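Workshop storage check, small fixings and organisers – October

I do this one with a mug of tea and it takes 40 minutes if I don't get distracted by the drawer of odd hinges (I always get distracted by the drawer of odd hinges). Same list as last time, with my comments after each item.

1. Bench surface clear of swarf and offcuts – OK
Wiped down with a dry cloth first. I found two washers by the vice and a pencil I'd been hunting for since the summer!

2. Shelf brackets tight, nothing overhanging – OK
The Basiden unit has stopped wobbling now it's screwed back to the wall. Still don't put the paint tins on the top shelf please, I've moved them down again.

3. Heavy items below waist height – NEEDS DOING
The tub of coach screws has crept up to shoulder level. It's 10 kilos and the handle is one of those thin wire ones. I'll shift it tonight.

4. Labels readable and matching contents – PARTLY
Trusia cases all fine. The one marked "M6 nuts" is full of picture hooks, which gave me a laugh, but do relabel it.

5. Organiser lids open fully and shut without forcing – OK
Open each lid right back and look along the hinge for splits or white stress marks. Then shut it and give it a gentle tip over the bench, one hand underneath. One catch on the old Flernis box is getting tired and I've put a rubber band round it for now – new box on the shopping list.

6. Dividers seated, no cracked walls – OK
Run a finger along the tops, slowly, as a snapped divider is sharper than it looks. If one lifts out easily, push it back down before you refill anything.

7. Bolts sorted, threads clean, no mixed grades – CHECK AGAIN
I'm fussy about this. Anything with a damaged thread goes in the scrap jar, and if you can't tell the grade from the head it doesn't go back in with the good ones. Bagged bits can stay in their bags as long as the bag has a compartment to itself.

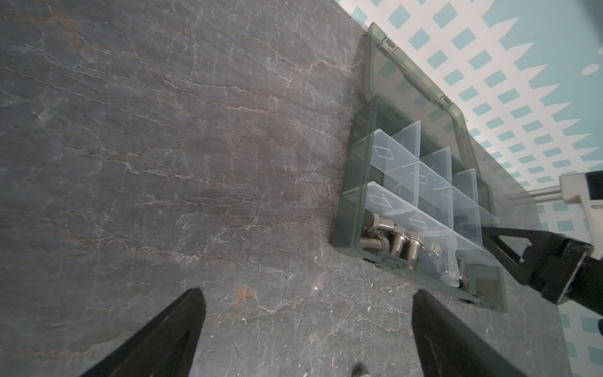
Checked and written up by: the Radulović workshop
Section: small fixings | Next check due in 30 days

Comment on 7: the hex bolts are in the compartments at the front with a little clear bag of metal parts near them, and I'm happy with that. A clear box is such a help for this job, I can see what's in it before I start poking about.

8. Floor under the bench swept, magnet run over it – OK
The magnet picked up 4 panel pins and a drill bit. Shoes on in there, everyone!

9. Eye protection on its hook – NOT OK
One pair missing. If they're in your car, bring them back.

10. First aid tin stocked – PARTLY
Plasters fine, tweezers gone again. I've added a pair to the list under the new box.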